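4. Does sorting by colour save time?

Our second question came from the Prendstead handout, which says that small mixed items should be sorted by colour before they are put away. We doubted this from the start. The handout gives no source, and the figure it quotes for a "typical household" (1,567 small items) looks too exact to be trusted.

Delali Dogbe and Chi-keung Huang ran 16 trials with keychains and bag charms. In half of them everything was sorted by colour first. In the other half each piece was pulled free and put straight into a bowl. Colour sorting took a mean of 227 seconds and the direct method was 29 seconds quicker. That sounds like a clear win, but Delali did all the direct trials after the colour ones, so she had had plenty of practice by then. We should have mixed the order.

Most of the time went on untangling, whichever method was used. Plastic tags slide apart fairly easily. Cords are worse — a loop catches on a ring, and pulling it tightens something else. The handout does not mention tangles at all.
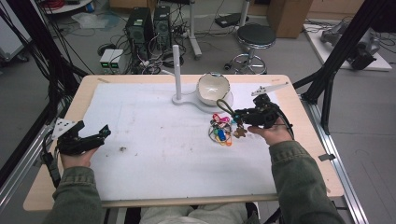
Figure 3. Lifting a loop of black cord from the tangled keychains, with the gingerbread-man charm lying to the right.

Siu-ming Hsiao thinks the result would hold with a fairer order. I am less sure. We did not control how tightly the pile was tangled at the start, and a bad knot could easily cost more than 29 seconds. Until that is fixed I would not recommend either method.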